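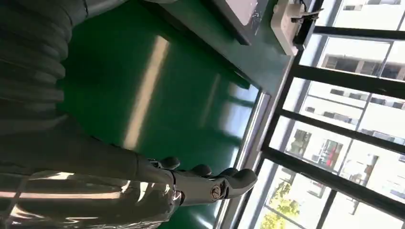 Hand and forearm, ribbed cover at upper left, plastic sheet along the bottom.

December 9, 2022
Wheat paste, batch 2

Made up the second batch for the Dumlao ledgers. 35 g starch, soaked in cold water overnight, then cooked slowly with constant stirring until it went from white to translucent. Left it on low heat a while longer than the first batch. Strained it through the horsehair sieve twice. The first pass left small lumps, the second was clean.

Špela wants the paste thinner for the tissue repairs and I want it thicker for the spines, so I split it. Her half is in the short jar, mine is in the tall one with the date on the lid. Both in the fridge. Please don't top up one from the other.

The Beltetti starch is nearly gone. I have one bag of the Trenolari left but it cooked up grainy in June and I'd like to try it on scrap before it goes near a ledger.
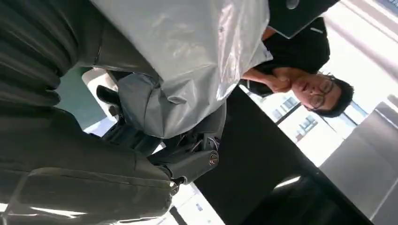

Glasses on, hand to chin.

Spine linings: pasted up four strips of kozo on blotter-backed test boards. Strips 1 and 3 cut with the grain, strips 2 and 4 across. Same brush, same jar, thin coat on the paper only. Pressed under the 667 g weight between silicone release sheets. I used the small weight on purpose - the big one pushed paste out at the edges last time and glued the strip to the felt.

Pin-yu asked whether the release sheets could be reused. Yes, if they're wiped down before the paste dries. If it has dried, soak them flat in the sink and don't scrape.
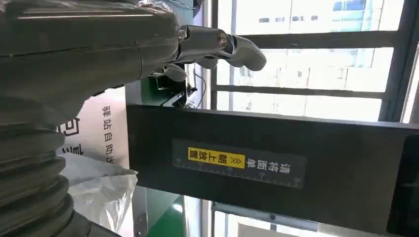
Checked the boards after lunch. Strips 1 and 3 lay flat with no lifting at the corners. Strip 2 had a slight bow. Strip 4 was the bad one: it had cockled into a run of rounded ridges stacked one after another, like the dark gray bellows section of the arm. I lifted it with a damp swab and it came away without tearing, so at least the paste is reversible at this strength. Grain direction now gets marked in pencil on every sheet before cutting.

Ledger C has a split joint as well as the loose spine. Špela thinks the old leather will take a tissue hinge. I'd wait until we see how the short-jar paste behaves on the offcuts.
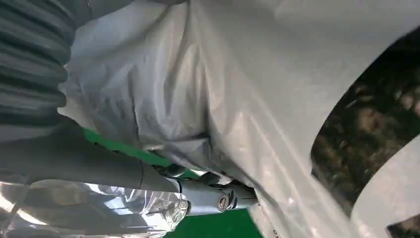

Pale gray sheet, long diagonal creases, pinched near the center.

To do:
Test Trenolari starch on scrap, small pan only
Order blotter from Daseo, pack of 100
Repeat strip 4 with the grain corrected
Wash the sieve properly, there is still paste in the rim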